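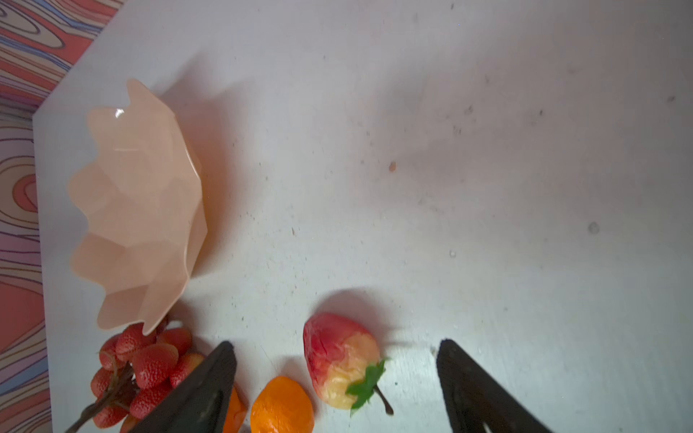

Search the archive
Search
Advanced

Subject: Re: [homefinish] Old white paint going yellow under the new coat

Viktória Virág wrote:

> Hello all,
>
> I joined the list in December and have mostly been reading. I have a question about yellowing which I can't find answered in the archive, though I may be searching for the wrong words.
>
> We have a run of skirting and four panelled doors in a house built before the war. The previous owners painted everything in white gloss, and by the look of the chips there are several layers of it. I rubbed down the first door, washed it, and gave it two coats of Carretero water-based satin in white. It looked very good for a month. Now there are yellow-brown patches coming through, mostly around the knots but also along the bottom rail, where there are no knots that I can see.
>
> I put a third coat on and the patches were back inside a week. The man in the shop said to use an oil-based paint and be done with it. I would prefer not to, as we are living in the house and the smell bothers my mother.
>
> Is there a primer that will stop this, and do I have to strip the door first? I also need to know whether I should treat the other three doors before I start, or wait and see.
>
> Thank you,
> Viktória

Viktória,

I think you have two separate problems, and it would help to deal with them one at a time.

The patches around the knots are resin. Old pine will go on letting it out for decades, particularly if the door is near a radiator or gets the sun. Water-based paint does nothing to hold it back, and adding more coats of the same paint won't either. You need a proper shellac knotting or a shellac-based primer over each knot, taken an inch or so past the edge of the dark wood. Two thin coats, and let the first one dry fully. I have used the Unetti one for years and have no complaints, but any decent shellac will do the same job. Thin is important. If you put it on heavily you get a ridge that shows through the satin, and you will see it every time the light comes in from the side.

The bottom rail is more likely to be something else. On a door of that age it is often old floor polish or wax that has been mopped up against the wood year after year, or nicotine if the house was smoked in. Both are dissolved by water and carried up through a water-based paint as it dries. A test for this is to take a white cloth, damp it with warm water and a little sugar soap, and hold it against an unpainted bit of the rail for a minute. The underside of the door is a good place, if you can get it off its hinges. If the cloth comes away brown you have your answer.

You don't have to strip the door. I would only strip if the old gloss is flaking or is so thick that the mouldings have lost their shape. What I would do is:

Wash the whole door with sugar soap and rinse it twice with clean water. Change the water when it turns colour.

Let it dry overnight.

Sand with 80 grit only where there are drips or chips to level, then go over everything with something much finer. Please do not use 80 on the flat panels. It leaves scratches that water-based paint will not fill.

Wipe off the dust with a barely damp cloth.

Spot prime the knots with shellac, then a full coat of a stain-blocking primer over the whole door.

Two coats of your satin on top.

One warning before you sand anything. A house of that date very probably has lead in the lower layers. Buy a test kit and check before you start. If it is positive, do not dry sand at all. Use wet abrasive paper, wear a proper mask, keep the rest of the household out of the room and bag the waste. I would be strict about this with your mother in the house.

As for the smell, shellac primer is strong while you are using it, but it goes quickly. If you do the doors in the morning with the window open, it should be bearable by evening. Oil-based gloss will smell for days, and it is worse for yellowing over the long run than what you have now. White gloss goes cream in any room that doesn't get much daylight, and behind pictures and furniture first. That is probably what you are seeing on the older layers. The shop was right that oil would hold back some of the staining, but you'd be repainting for a different reason later on.

On the other three doors, I would treat them all before you paint. It costs one more tin and a day of your time. I waited and saw on a staircase once, and I ended up doing eight spindles again with the carpet already down.

The Enton and Setia stain blockers are both water-based and have come up on this list before. I have only tried the Setia. It was fine over nicotine on a ceiling, but it did not hold a knot. If anyone has used the Enton on bare resin I would like to hear how it lasted.

Could you also say whether the doors are near a heat source, and whether the patches are shiny or flat when you look along the surface? Shiny would point to resin again, even on the rail.

Regards,
Mereana Ngata

2 replies
8 people found this message useful
Share
Previous by thread | Next by thread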